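Sarkska learns to ignore the ceiling

The December build of Sarkska, our tracking and replay tool, is out to everyone in the building, and it contains 2 fixes we are proud of and one we would like to forget. The first concerns what happens when a marker cube turns away from the camera. The old version guessed, with great confidence, and put the gripper somewhere in Whitfield. The new one holds the last good pose, lowers its opinion of itself and waits.

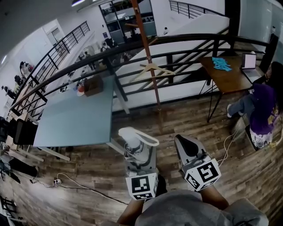 Flindivov Perception Tools Group — Drallton office

Left and right grippers now get their own filters as well. They used to share one, which worked nicely as long as both hands did the same thing. Replaying all 2,788 recordings through the new code flagged 338 for a second look, most of them for swapped hands.
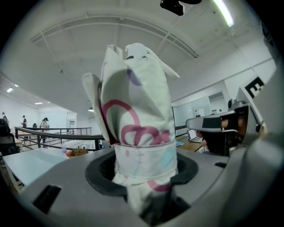 Segmentation was the harder half of the release. The masker likes solid objects with firm opinions about where they end, and cloth has none. Printed fabric is worse: give it a magenta line looping over white and it will happily cut along the line and report several objects where there is one bundle. We now merge pieces that move together over a short window, and the count has settled down. The white ceiling still gets claimed as fabric now and then, mostly through a wide lens, so there is a border mask for that. It is on by default — please leave it on.

The third fix renamed a settings file. If your replay won't start, that's why. Run the migration script once and restart the viewer.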